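Extincteurs portatifs : questions fréquentes

Page tenue par Nanna Sveinbjörnsson, sécurité des locaux, Okafor. Dernière révision : avril.

Peut-on prendre un extincteur en main hors incendie ?
Oui, pour un contrôle ou un exercice, goupille et scellé en place. L'appareil se saisit par le haut et se porte vertical. Un plombage rompu, même sans percussion, entraîne un retrait immédiat et l'ouverture d'une fiche 123.

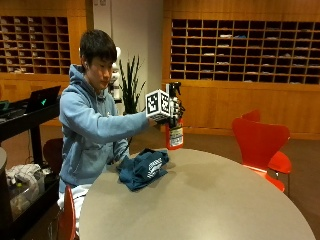
Extincteur tenu par le haut, au-dessus de la table ronde.

Faut-il dégager la table avant de poser l'appareil ?
De préférence. Les textiles (vêtements, chiffons) gênent la stabilité du pied et sont rangés à part. Ne pas utiliser de vêtement pour essuyer le tromblon.

Où lire le mode d'emploi ?

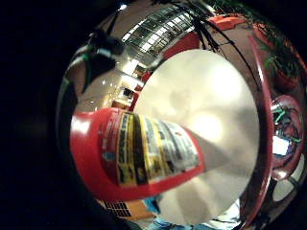

L'étiquette réglementaire indique l'agent extincteur, les classes de feu et les étapes de mise en œuvre. Elle est collée sur le corps et en suit la courbure ; sur un appareil couché, comme celui-ci avec ses bandes jaunes et noires, une partie du texte passe sous le cylindre. La lecture se fait donc appareil debout, étiquette vers soi. Toute étiquette déchirée ou décolorée est signalée au poste 354.

Peut-on stocker un extincteur couché ?
Non. La position couchée n'est admise que le temps d'une inspection du fond. En dehors de ce cas, l'appareil est accroché à son support ou posé sur son socle.

Que vérifier dans la salle commune ?
L'accès à l'emplacement de l'extincteur, sans chaise, plante ni trépied dans le passage. Les câbles au sol sont fixés ou retirés. Les chaises sont remises contre les tables après usage.
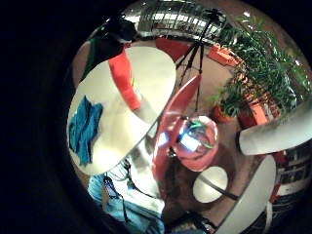 Salle commune : table ronde, tissu bleu-vert, trépied et plante verte.

Qui assure la maintenance annuelle ?
La société Tedonari, contrat 99. Interlocuteur : Mogens Kirkegaard. Les 2 appareils de réserve sont conservés au local Sivley ; la clé est à demander à l'accueil.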